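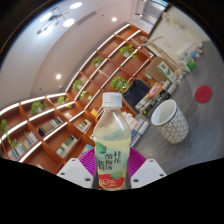

Daranee Kamolrat wrote under my last post that osmanthus plum drink should never be served straight from the fridge, and that I should let it sit out for a while first. I tried it her way this week. She has a point. The smoky part of the plum comes through more, and the sweetness backs off a little.

For anyone who missed that post, 桂花酸梅汤 is sour plum drink with osmanthus flowers. I grew up on root beer and had never tasted it until March, when Pichit brought some over. Now I buy it at the Asian grocery on Oslow Street, a few bottles at a time, and it has pretty much replaced my afternoon coffee.

The other thing I did this week was work on the room. The plants have been spreading through the bookshelf for a while now, one cubby at a time, and the books they pushed out had to go someplace. I moved most of them into the lower cubbies. The ones I'm still reading, or say I am, went to the desk. I want that pile gone by the end of the month.

Watering day is Sunday. I do the high plants first and work down, with a saucer under anything near a book. The trailing one needs a trim and I keep putting it off. Last year I lost a paperback atlas to a leaky pot, so now I check the saucers again before bed.

My rule for the desk is that drinks go on a coaster, and the mug stays on the other side from the bottle so I don't knock them both over reaching for one. The mannequin stays too. I bought it for a drawing class at Pravon that I went to 4 times and then quit, but I like having it there.

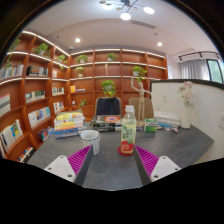
The desk, with books, mug and plum drink on its red coaster.

Next I need to decide about the tall stack. Ottar has asked for first pick of whatever I give away, and the rest can go to the library sale. If you know a brand of plum drink with less sugar, leave me a comment. I've been through everything the store carries.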